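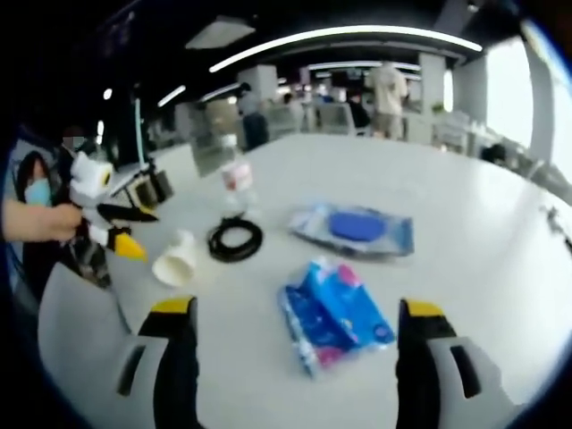
How often should you clear a shared table?
Once a day, at whatever time people are already getting up to leave, and a quick wipe while it's bare.

I've been asked that one a lot since I wrote about the drawers at home, mostly by people who work somewhere with a big white table in the middle that everybody uses and nobody in particular looks after. Ours is on the Nindimar side of the office and I've become a bit of a bore about it. I don't mind a messy desk, mine is dreadful! But a shared table is different. You turn up with your laptop and your sandwich and have to shuffle three other people's things along before you can sit down, and then they get shuffled back on top of your things when you go off to the loo.

So in February I started doing a little clear-up at the end of the afternoon, and I thought I'd write down what I do with the usual suspects, seeing as it's always the same sort of stuff.

Paper cups first. They're light, they tip over if you so much as breathe near them, and there's one on its side on ours in the photo up top. I don't ask whose it is any more. I used to hold one up and call out "anyone's?" like a dinner lady and everybody would look at their shoes. Now I peer in, tip any dregs down the sink and bin it. If you care about your cup, bring a mug. (I've got a green one from Elness market with a chip in the handle and not one person has ever tried to clear it away.)

Bottles are harder. A clear one with a bit of water left in could be this morning's or it could be last week's. I move bottles to the windowsill, and if they're still there the next afternoon they get emptied and go in the recycling. Usa Kaewsai, who sits opposite me, writes her initials on the cap in marker pen. I took this up as well and then discovered I'd been drinking from a bottle marked UK for half a day, thinking it was something to do with where it was made. Sorry, Usa.

Then cables, my favourite, because a coil looks so much nicer than a tangle and it only takes a few seconds. Make a loose ring, as wide as your hand or a bit wider, and lay it flat. Don't wind it tight round your fingers, and please don't wrap it round the plug. If you've got a strip of hook and loop tape, put that on, otherwise a loose ring will stay put well enough as long as it isn't picked up and flung in a bag. I bought a roll of the tape from Nitar, the hardware shop by the station, cut it into 30 bits and left them in a jar. I think four are left in the jar. The rest are presumably holding up tomato plants.

Tissues and wet wipes are the two things I leave out on purpose. I did try putting them in a cupboard, very tidy, very pleased with myself, and then of course somebody spilled coffee and went hunting through every drawer in the place while it ran off the edge. So they live on the table. A soft packet of tissues is fine, you don't need a box with a fancy cover. For the wipes I like a flat pack with a proper hard lid you can click down, as the sticky-label sort never sticks again after the third go and then you've got a packet of dry squares. Press the lid until you feel it go. I mean it!

The wiping itself: I use one wipe for the whole top, starting at the far side and coming towards me, then a tissue over any wet bits. White tops show every pen line and every coffee ring, and that used to annoy me but I've come round to it. Our old table was a sort of speckled brown and I dread to think. For biro, I let the wipe sit on the mark while I do the chairs, then give it a rub. Biro mostly comes off. Marker mostly doesn't, and there's a small blue squiggle near my end that I've decided is a duck.

Chairs get pushed in last. I know that sounds fussy, but the table never looks done to me with the chairs out at all angles, and I've bruised my hip on one enough times.

A few of you wanted to know what to do about things that really do belong to somebody, like chargers and glasses and single gloves. We've got an old Escobar biscuit tin on the shelf for those. It's got two pairs of reading glasses in it at the moment, and a very nice scarf that I'm giving until the end of the month before I start wearing it.

Next time I'll do the fridge, if I can face the shelf with the yoghurts on it.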